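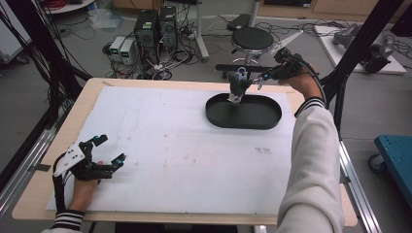 One of us at the table, with a gripper in each hand and a small part just above the black tray.

How do you teach a robot to pick things up?

Have you ever tried to tell somebody how to tie a shoe using only words? Try it tonight at dinner. Loop this, no, the other one, now go under – it's a mess! Your hands know how to do it, but your mouth has a terrible time explaining.

I have the same trouble at work. I work at a robot lab in Likerberg, and my job is teaching robots to do small, fiddly jobs. We could write a long list of rules for the robot, like "move forward a little, now close your fingers." Then the part gets turned sideways and the list is no good anymore. So we show it lots and lots of examples, and we let a computer hunt for what they have in common.

What am I holding?

The things in my hands are called grippers. A gripper is a robot's version of a hand, and ours have two fingers that open and close, kind of like kitchen tongs. Normally a gripper lives on the end of a robot arm. We carry ours around ourselves! I move my arms the way I want the robot to move later on, and the computer saves where the grippers went and when the fingers squeezed.

Look at the tips of the gripper on the left side of the picture. They have teal-blue pads on them. The one over the tray has a part down near its fingertips, and the part is pretty small, so you can see why I go slowly.

We call this project Clerkimel. (I didn't pick the name. I wanted to call it Tongs.)

What is one example?

One example is one try, from start to finish. I begin with both grippers up off the table. I reach over, pick up a part, set it in the tray, and come back to where I began. Then I do it again. And again! A good batch for me is 100 tries, and after that I need a snack and a good stretch for my shoulders.

For this job we want 3000 tries. The last time I looked at our chart we were at 1605, so we're past the halfway mark, hooray. My friends at our other lab, over in Clundgate, are doing some of them too.

Why so many?

Think about learning to catch a ball. If somebody threw it to you exactly the same way every time, you'd get great at that one throw and then miss all the others. A learning computer has the same problem. So I change things on purpose. I put the part down in a new spot, or turn it, or slide the tray over a bit. Sometimes I start with my left hand, even though I'm much clumsier with that one.

What if I drop it?

Oh, I drop things plenty. When that happens I mark the try as a drop, so that the computer doesn't think dropping was the plan. Some drops we keep, though. If I fumble a part and then pick it up again nicely, that's a handy thing for a robot to learn.

Who does the learning?

A computer program we named Ojo. It goes through all of our tries over and over and makes guesses about what the hands should do next. At first its guesses are silly. Bit by bit they get closer to what a person did. When they're close enough, we let a real robot arm have a turn, and we stand back and watch (I always hold my breath a little).

Try it at home

You need 2 pairs of kitchen tongs, a bowl, and some dry pasta. Ask a grown-up before you borrow the tongs. Move ten pieces of pasta into the bowl, one at a time, with a pair of tongs in each hand. Now have a friend watch you and copy exactly what you did. Did they hold the tongs the same way? Did they go as fast? Swap places and see what you pick up from them.

Posted Apr 20, 2020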